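Search stories
Enter keyword or title
Go

The Room at Tellolville

My aunt left me the house in Tellolville with everything still in it. The lawyer's letter came in September and said I had until the end of the winter to decide whether to sell or keep it. It was 402 miles from where I lived. I drove it in one day, with a thermos and a bag of boiled eggs, and got there after dark.

The key was under the flowerpot where it had been when I was nine. The lights worked. In the kitchen there was a cup upside down on the drainboard and a calendar from Danditz, the feed store, turned to the month she went into the hospital. I put my eggs in the refrigerator and sat down at the table in my coat.

I had planned to sleep on the couch, but the couch was covered in boxes. She had been packing. I hadn't known that. Every box had a name on it in thick black marker, and none of the names was mine. Most of them were people I had never met. One just said TASTITZ, and that was the town she was born in, across the ridge, the one they flooded for the reservoir before my mother was old enough to remember it.

I went upstairs to see about a bed. 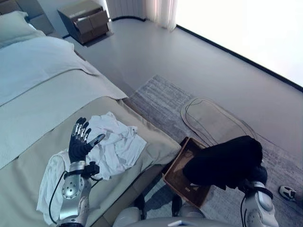

The upstairs hall smelled of cedar and floor wax. My aunt had taken in boarders for many years after my uncle died, mostly men working on the dam, and later on a schoolteacher or two. She charged them by the week and did their washing. When I stayed with her in the summers, it was my job to carry the clean things up and leave them in the right rooms. I was not supposed to look at anything while I was in there. I looked at everything. One man had a harmonica. One man had a picture of a horse and no pictures of people.

I slept badly and got up at five. There was a truck in the yard.

The woman in it was older than my aunt had been, and she had the engine running for the heat. She rolled the window down two inches.

"You're the niece," she said.

I said I was.

"I came for my box."

I asked her which one it was and she told me, and I went in and found it under the front window. It was heavier than it looked. I carried it out and put it on the seat beside her. She didn't open it. She laid her hand flat on the lid for a while and looked at the barn.

"Did she tell you what was in them?" she asked.

"She didn't tell me there were any."

The woman thought about that. "No," she said. "She wouldn't have." Then she drove off down the hill with her blinker on the whole way.

By noon there had been four more. I don't know how they knew I was there – maybe the lights had been enough. They came one at a time and none of them stayed. An old man in a Dantas Lumber cap took two boxes, his own and his brother's, and shook my hand so hard it hurt. A girl of about twenty took one for her grandmother. She was the only one who opened hers in front of me. She cut the tape with her car key and folded back the flaps.

Inside was a door. That is, it was the top panel of a door, sawed off clean, painted green, with a brass number screwed to it. Under that was a jar of dirt with a label, and under the jar an envelope with 600 dollars in it, in old bills.

"That's Grandma's door," the girl said. She sounded a little frightened. "That's the door from the picture."

She sat down on the step and told me what she knew. When the water was coming up, the county had paid every family in the valley and told them to leave the buildings. Most people took what they could carry. My aunt was nineteen then. She had gone back over the ridge at night with my uncle's saw and a wagon, and she had gone more than once. The girl had always been told it was a story.

"What's the money for?" I asked.

"I don't know," she said. "Maybe rent?"

After she left I went looking, and I found the ledger in the hall closet behind the ironing board. It went back to the first boarder. Each week she had written down what the man paid, and next to it, in smaller figures, what she had set aside. There was a column for every family. The dam workers had been paying Tastitz back for years, and I doubt one of them ever knew it.

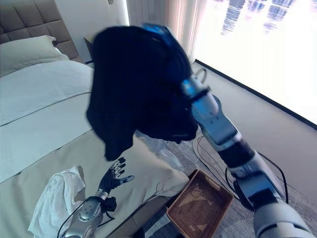 The Last Box

By the end of the week there was only the one left, the one with the name of the town. I had put off moving it. I told myself somebody would come, but who comes for a town?

I opened it on the kitchen table. There was no door in it and no money. There was a roll of heavy paper tied with a bootlace, and when I spread it out and set cups on the corners it was a map, drawn in pencil, of every house and shed and fence in the place. She had put in the wells. She had put in the trees, with the kinds written beside them. Down near the creek was a small square with our last name on it, and in front of the square, in the same careful hand, she had written "step, loose."

I called the lawyer and told him I would keep the house. He asked if I had thought it through, and I said no. Then I ate the last of the eggs and went out to see about the barn.

Contact the editors | Copyright, all rights reserved by the author | Back to top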